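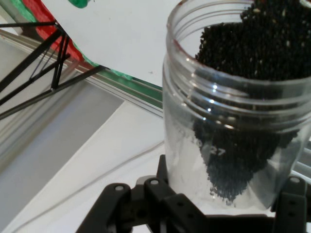
El tarro sin tapa con los gránulos negros, en la pinza, visto desde la cámara de la muñeca.

En el taller de Skundgate huele a café y un poco a plástico nuevo, y la técnica que me abre la puerta me pide antes que nada que no me apoye en la mesa blanca, que bastante han tardado en nivelarla. Lleva allí casi desde que se montó el primer brazo y tiene esa manera de hablar de quien ha explicado lo mismo muchas veces y todavía le coge gusto. Hemos quedado para hablar de lo de septiembre, del fallo que tuvo parada la línea de pruebas y que en la casa llaman, con bastante cariño para lo que fue, «la lluvia».

«Fue un miércoles, a las cinco menos veinte de la tarde», recuerda. «Yo estaba de espaldas, mirando unos registros, y oí un ruido como de granizo pequeñito. Me di la vuelta y el brazo seguía su recorrido tan tranquilo, con la pinza cerrada, y el tarro tumbado en el suelo. Había gránulos hasta debajo del armario. Todavía sale alguno cuando barremos, no te creas».

La tarea, contada así, parece poca cosa. El brazo coge un tarro de plástico transparente, sin tapa y con material suelto dentro, lo levanta, lo inclina lo justo para verter una parte y lo devuelve a su sitio. Kargate, que es quien les encargó el proyecto, quiere llevarlo después a una planta de envasado de semillas, y por eso las pruebas se hacen con granos pequeños, que se mueven casi como un líquido y se meten por todas partes. Hasta aquella tarde el programa llevaba 2395 ciclos sin un solo tarro caído, y en el taller se habían acostumbrado a trabajar con él de fondo, como quien deja puesta la radio.

«Eso fue parte del problema, te lo digo con toda franqueza», me cuenta mientras me acerca una silla. «Cuando una cosa funciona dos mil y pico veces dejas de mirarla. Y llevaba días dándonos avisos, pero muy bajito».

Los avisos estaban en los registros, y los encontraron luego, con la fregona todavía en la mano. El motor de la pinza pedía cada vez un poco más de corriente para sujetar el mismo peso, y la posición de cierre se iba desplazando, poquísimo, de un día para otro. El programa comparaba cada agarre con el anterior, así que la diferencia siempre le parecía pequeña y la daba por buena. Si lo hubiera comparado con el primero de todos - y aquí ella levanta las cejas, porque lo ha pensado muchas noches - habría saltado la alarma una semana antes.

La causa mecánica resultó de lo más humilde: un tornillo de una de las articulaciones de la pinza se había ido aflojando con la vibración. Con el tarro derecho no se notaba nada. Al inclinarlo, en cambio, el contenido se desplazaba hacia la boca, cambiaba el reparto del peso y la pieza cedía lo suficiente para que el plástico, que es liso y curvo, empezara a girar. «Piensa que lo agarramos por abajo, por la base, y que el material se amontona arriba. Es como sujetar un paraguas abierto por la punta del mango. Mientras no sople, muy bien».

Le pregunto si hubo alguien en peligro y se toma su tiempo antes de contestar, cosa que le agradezco. Nadie se hizo daño. Pero el brazo no se detuvo al perder la carga, siguió hasta el punto de entrega y abrió la pinza para soltar un tarro que ya no llevaba, y eso es lo que a ella le quitó el sueño. «Que se caiga un tarro de semillas es una tarde de escoba. Que la máquina no se entere de que se le ha caído ya es otra conversación, y más con gente alrededor. Yo misma me habría agachado a recogerlo, con el brazo en marcha. Estuve a punto, fíjate».

Pararon la línea entera, también los dos puestos que no habían fallado, y mandaron el informe a Kargate esa misma noche. De allí salieron varios cambios. Los tornillos de la pinza llevan ahora fijador y se revisan cada 561 ciclos, una cifra rara que sale de un cálculo de desgaste y que en el taller todo el mundo se sabe ya de memoria. El agarre se compara siempre con una referencia fija, tomada el día de la calibración. Y si el peso desaparece a mitad del recorrido, el brazo se queda quieto donde esté hasta que una persona pulsa el botón. La imagen de la cámara de la muñeca se guarda también en cada agarre, cosa que antes se hacía solo de vez en cuando.

Con las medidas nuevas han hecho 1597 ciclos y han tenido tres paradas, las tres justificadas, según me dice. En una de ellas el tarro había quedado algo torcido entre las piezas de la pinza. «Antes habría tirado para adelante. Ahora se para y nos espera, y a mí que me espere me parece estupendo, aunque perdamos diez minutos».

Se nos ha hecho tarde y todavía me quiere enseñar la hoja donde apuntan las revisiones, escrita a mano y colgada junto a la puerta. La próxima toca mañana a primera hora, y le corresponde a ella.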